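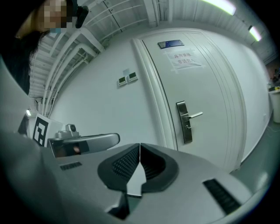
Posted by Mehwish Farooqui in Doors, Walls and Paintwork -- 233 views

Hello all, I hope somebody can steer me right before I spend money. We have a white panelled door, the sort with raised decorative lines, in a white frame, and near the top of it is a small blue-grey metal plate held on with screws at the corners. It was there when we moved in to the house in Sirholm and I have never had a use for it. I'd love to take it off and repaint the whole door in June while my sister is here to help, but I'm nervous about what I'll find behind it. Will I be left with four ugly holes? And do I need to strip all the old paint, or can I just go over it? My sister says strip, my husband says leave the poor door alone!

Rafia Dogar
Hello Mehwish, I did much the same job on our landing and it was far less trouble than I'd feared. Before you start, have a look at the other side of the door at the same height, in case something is fixed through. Then run a sharp knife lightly round the edge of the plate -- if it has been painted up to, the paint will tear otherwise -- and take the screws out by hand. Fill the holes a little proud, leave the filler overnight and sand it flush. No need to strip if the old paint is sound. Wash it with sugar soap, rub it down, undercoat, and do the raised lines first with a small brush, then the flat parts. Wipe out the corners as you go, as that's where mine dripped. Do let us know how you get on, I do love a freshly painted door.

Zeeshan Kiani
just paint round it

Nusrat Satti
I'd agree with Rafia, only do check whether it's a fire door first, especially if you rent or live in a flat. If it is, ask your landlord or whoever looks after the building before you take anything off it. A label on the top edge will sometimes tell you, so fetch a step stool and have a peep.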